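Notes for week 15: perception on the two-arm bench

Okay, so last time we got Padero planning for one arm, and plenty of you asked why we can't just run it twice. You can! It'll even work for a while. Then both arms want the same patch of air and the planner for arm A has no idea arm B exists.

So this week we treat the pair as one system with one state vector, and most of the pain moves into perception. Read the Jarby chapter on occlusion before the lab, and skim the Stockdale paper (skip section 2, it's all calibration proofs).

Things to look for in your logs:
thin dark cables that drop out of the depth map
bare white table and wall, with hardly any features to match
shadows that get segmented as objects

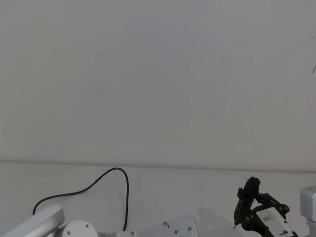
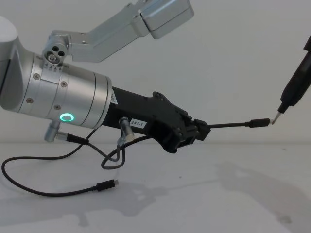

Cables are my favorite headache, because a pose estimate for the plug tells you very little about where the slack is. Start with the plug tip only and track it for 100 steps – then add the cable model if you still have the energy. Write-ups go in the course folder by Fri 30 May, and please include your failed runs.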